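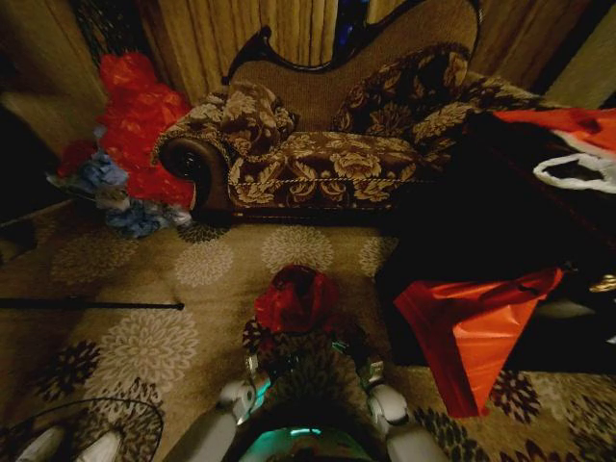
Liesbeth Schouten, Department of Music and Media, Varnley College
Posted 2021-02-03

Popular Music and the Press, Unit 5: Who Gets Paid for a Hit Song

These notes cover the material for the first half of the unit. Students should read them before the seminar and bring a printed or saved copy. The reading packet runs to 123 pages; only the first two chapters are required at this stage.

1. Two rights in one track

Every released track contains two separate pieces of property. The first is the composition: the melody, the words and the underlying harmony. The second is the sound recording, often called the master. A singer who performs a song written by other people may have a share in the master and no share at all in the composition. A songwriter who never enters the studio may earn from the composition for decades.

News stories about singers often blur this point. A headline that says a performer "owns" a hit may mean that the performer co-wrote it, that the performer controls the master, or simply that the performer is the person the public connects with it. In written work for this course, state which of the two rights you are discussing.

2. Where the money comes from

Income from the composition usually reaches the writer by three routes. Performance income arises when the song is played in public, on the radio or at a concert. Mechanical income arises when the song is reproduced, whether on a disc or through a stream. Synchronization income arises when the song is placed against moving pictures, as in a film or a commercial.

The master earns separately. The label normally collects first and recovers the advance paid to the performer before any royalty is passed on. Until that advance has been recovered, the performer's account is described as unrecouped. A singer may therefore have a well-known single on the radio and receive nothing further from the label for that recording – although touring, merchandise and writing income may continue as usual.

Case for discussion: the duo Flomska, signed to the label Ikumora, released a debut single in September. Both members sang on the recording. One wrote the words; the music came from an outside writer published by Ngcobo. The split sheet gave 57 percent of the composition to the outside writer and the remainder to the member who wrote the words. The other member received no share in the composition. Magazine coverage nevertheless described the song as "written by the pair," and the phrase was repeated in later profiles.

Consider the following before the seminar:

Which members of the duo would receive performance income as writers when the single is played on the radio?

Would the answer change if the second member had suggested the title during rehearsal?

Whose consent would a film company need in order to use the original recording in a closing scene? 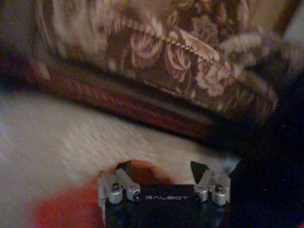

3. The split sheet

A split sheet is a short written record of who contributed to a song and in what proportion. It should be signed by every writer, ideally on the day the song is finished. The shares must add up to 100 percent. Each writer is listed under his or her legal name, with the stage name given in parentheses, together with the name of the publisher if there is one.

There is no fixed rule for dividing the shares. Some groups divide everything equally regardless of who did what. Others treat words and music as two halves and divide each half among the people who worked on it. Producers who build the backing track may ask for a writing share as well as a fee, and this should be settled before release.

4. Reading credits in the press

Celebrity profiles are a useful source for dates of release, touring and public statements. They are a weak source for credits. Profile writers often work from a publicity sheet, and an error made once may be copied many times. For any claim about authorship, consult the printed liner notes or the public database of a performing rights organization, and cite the entry in full.

Where two sources disagree, report both and say which you have followed. A registered share may be amended after release, so the date on which the entry was consulted must be included in the citation.

5. Preparation for the next class

Read page 194 of the course textbook, which reproduces a completed split sheet, and compare it with the Flomska case. Then choose one song released by a solo performer and list its credited writers, its publishers and the owner of its master. Submit the list through the course page before the seminar begins. Late lists will be read but will not receive written comments.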